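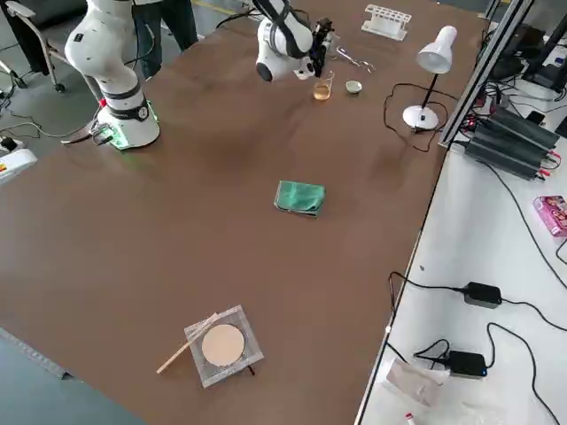 Text and pictures collected by Nesma Nasr, Plirnville

I wanted to write about our laboratory table, for the people who will use it from September and for those who only know it from the equipment list. The list is correct, but it says very little about how the things look together. I have worked at this brown table for two years and I like it very much, also when it is not in order.

The large picture at the top of the page shows the table with much free space in the middle. The white rack for test tubes stands at the back, with no tubes in it. The green cloth is folded, but not very exactly — Hamisi Swai folds it better than I do.

Please look also at the square clear plate with the round tan disk on it. A thin wooden stick lies over one corner. The tweezers are slender and easy to lose, so after work they go back to drawer 12.

The white lamp we call Drolik, after the name of the shop where Aicha Zaki bought it. New colleagues always ask who Drolik is. Its shade can be turned down low, and this is good for reading small marks on glass.

The next picture is nearer to the glass. A clear test tube stands upright, and the steel crucible tongs lie flat to the right of it, with their two looped handles. The small white evaporating dish is my favorite piece on the table. It is shallow and simple, and I find it beautiful. Behind it is a beaker with pale yellow-amber liquid, and the marks on its side are faint. If you need to read a volume, take a newer beaker from the cabinet.

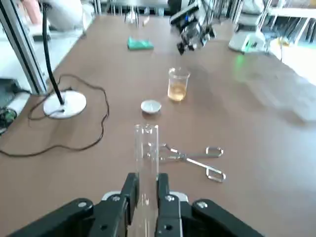

Borrowing from the table

Write your name and the piece in the notebook by the door. For questions about glassware, ask Eirini Ververidis in room 649.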